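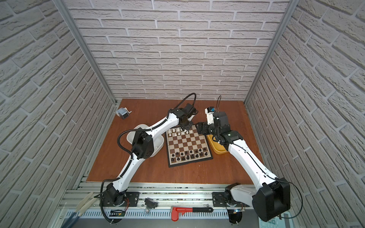 Mitali Sheikh wrote:
> I reckon you're being too hard on them. Two arms that can tidy a chess set today will be emptying the dishwasher in a few years. The fingers are the hard bit and the fingers are nearly there. Skurell want $2,773 for the pair, and I've spent more than that on a washing machine.

Mitali, your washing machine takes a full load and leaves you alone. I'd pay for that again tomorrow.

I've been through the Tamavow pictures a couple of times now and my view hasn't shifted much. Chess pieces are about the kindest thing you could ask a machine to pick up. They're stiff, they stand on their own and they live on a grid. My kitchen bench at Droltanside has wet lettuce and a school jumper on it. 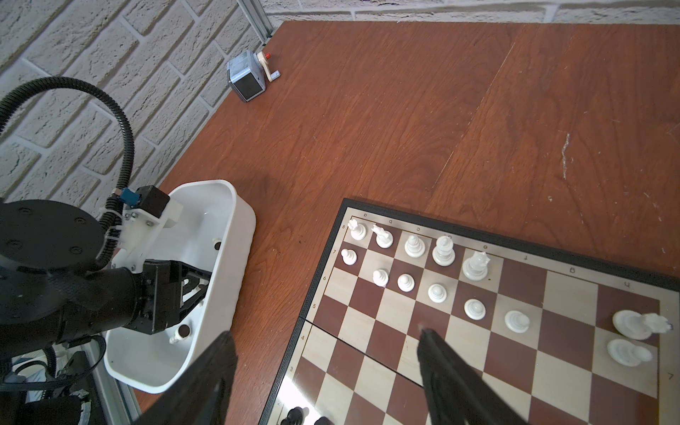 White's end of the board, with the white bin beside it.

Look at what the room has to give up as well. Both arms are bolted to a rail and there are walls on three sides. If I have to build a booth for every chore, I've taken on a second chore. The same goes for the workshop. Valente had a go at sorting fittings in January, 56 of them to a tray, and somebody still had to stand there filling the trays.

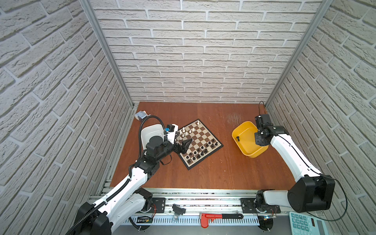

Would I let one loose on the good glasses?
Not for years, and I'd want to see it cope with the plastic ones first.

I'll grant you the arms are cheaper than they were, and a person who can't grip well might get real use out of a slow helper. That's a better argument than the dishwasher one. I'd still want to know how often it needs rescuing, and the write-up doesn't say. 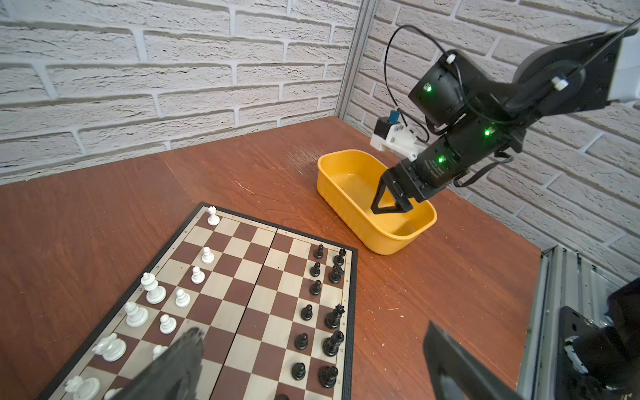

One gripper down in the yellow bin. A white knight is on its side.

If anyone on the list has run a set like this for a month on ordinary mess, please post the failures along with the rest. I'll read every line.

Yakubu Briggs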